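Bottles and Tables: a small gallery from Trarnthorpe

Welcome to this page. In February I started to keep a record of the plastic bottles which pass through our shared workroom in Trarnthorpe. I am not a professional in recycling. I came to this country for work, I saw how many bottles we put in the bin every week, and I wanted to understand them better. My colleague Emlyn Lewis had the idea to put the results on a page, so that other offices can use them too.

The gallery is short and it will grow slowly. Under each heading there are a few words from my notebook. If you find a mistake in my English or in my facts, please write to me and I will correct it.

The collection

Between the start of the record and the end of the winter we gathered 313 bottles. Most of them held water, a smaller part held juice or iced tea. We keep them in the tall cupboard beside the sink until the Treltier truck comes. The cupboard is deep, but it fills faster than I expected, and twice I had to put the new ones under my own desk.

Caps and bottles stay apart in our room until the last day. Eifion Dafis collects the caps for a school in Lolby, where the children make large pictures from them. He has already brought them 1,176 caps, and many of these came from his neighbors and not from us.

Clear water bottles

Clear plastic is the easiest kind to sort. It goes in the first crate, on the left. I look through the bottle to see if there is something left at the bottom, because Treltier asks for empty ones. A small amount of water is not a disaster – I pour it on the plant by the window.

The plastic of the smaller bottles is very thin now. When I was a child, my mother filled the same bottle again for one whole summer. With the ones we buy today I would not try this. They bend already when you open them with a strong hand. 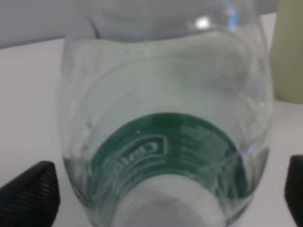

Labels were the part I found most difficult. On some bottles the label is a band of thin film and it comes off in one piece, if you find the place where it begins. On others it is paper with strong glue, and you need warm water and patience. I use an old butter knife from the Jenkins shop on the corner. Please do not use a sharp knife for this work, I have a scar on my thumb from the first week.

I also learned that a label must not always be removed. For Treltier it can stay on the bottle, and I take it off only when we want to keep the bottle for ourselves. Before I asked them, I had cleaned 100 bottles for no reason.

Bottles which stay with us

A few bottles get a second life in the room. Emlyn cuts the upper part away and puts pencils in the lower part. The upper part works well as a funnel, we fill the soap with it. For seedlings you can turn the upper part over and put it back inside the lower one, with a piece of cotton string through the neck. The string brings the water up to the soil. My basil liked this very much, the parsley a little less.

What comes next

We want to reach 400 bottles before we change the system and buy a water filter for the kitchen. After that I hope the numbers will go down – it would be a strange gallery then, with nothing new to show, but I would be glad.

The crates are open to everybody in the building until six in the evening. Please empty your bottle, press it flat if you can, and leave the cap in the glass jar for Eifion.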